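3.2 The layout sheet and its parts

The second material of the study is the layout sheet. In our earlier work with the Terkent kit, small parts were kept in cups, and a part was found by looking into one cup after the other. This took much time and it did not tell the person who prepared the table whether the set was complete. We therefore changed to a flat sheet, on which every part has its own printed place. The first version was drawn by Burgi Schnyder in June, and later versions follow the same idea with small corrections.

A sheet is white and carries thin outlines and no text. We decided against names or numbers beside the outlines, as a word must be read from one side only, while a line can be understood from every side of the table. The lines are kept thin for a second purpose. In a first print we used thick lines, and small pegs that stood on a line were then hard to judge, because the line was almost as wide as the peg itself.

The parts are blue. The smallest ones are short pegs, which stand upright when they are put down with care and fall over easily when they are not. The gear is a round, toothed disc and can be found at once by its shape. The table top is dark, so that the border of the sheet is clear and a part that has left the sheet is still seen against the table. Figure 4 shows the sheet in use in two views.

Figure 4(a). Sheet with printed square outlines, gear-shaped part and pegs.

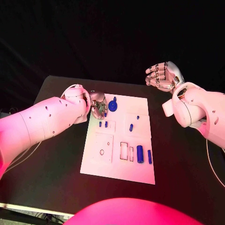 How much larger than the part should its outline be?

The outline should leave a free margin on each side that is close to half the width of the part. With less margin the part often touches the line, and with more margin two parts may fit into one place.

This rule was found by trial and was not changed afterwards. It works well for the pegs. For the gear it gives a square that is larger than necessary, and Ambros Pichler proposed to use a circle there. We kept the square, as we wanted to change the drawing as little as possible.

Before each session the sheet is laid flat in the middle of the table. It is not glued. A sheet that is glued must be pulled off again, and the corners then bend upward and do not lie flat the next time. An unglued sheet can turn a little during the work, and we accept this. The position of a part is always judged against its outline and never against the border of the table, so a sheet that lies slightly turned gives the same result as a straight one.

We prepared 30 sheets in total, 15 with the small outlines grouped at one side and 15 with the small outlines spread over the whole surface. Over all sheets, 1429 placements were judged. Three results are used for a placement: inside, when no part of the base touches the line; on the line; and outside. A peg that has fallen over is judged by the place where it lies, and the fall is written down separately. At the beginning we counted a fallen peg as outside in every case. Heike Wegener remarked that this mixes two different errors, and the records were judged again from the start.

Figure 4(b). The paper sheet and blue parts on the dark table, with black fabric hung behind.
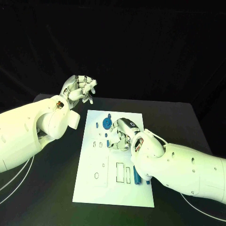 The judging was done by two persons, each without knowledge of the notes of the other. Where they did not agree, the case was nearly always one between inside and on the line. These cases were given to Þröstur Riis, and his decision was taken as final. We did not try to measure the distance between part and line, for the reason that the lines themselves have a certain width and the print is not equally sharp on all sheets.

Some limits of the material must be named. The white paper becomes dirty after some use, mostly near the center, and small gray marks can then be taken for a part of the print. We changed a sheet when one of the judges complained about it, which is not a strict rule. The pegs are also very similar to each other. If two of them are exchanged, the sheet does not show it, and our records contain no information on this point. For the sets from Zustari, where pegs of several lengths must be kept apart, the outlines alone would not be sufficient and a second mark would be needed. The form of this mark is discussed in Section 5, together with the comments on the grouped sheets.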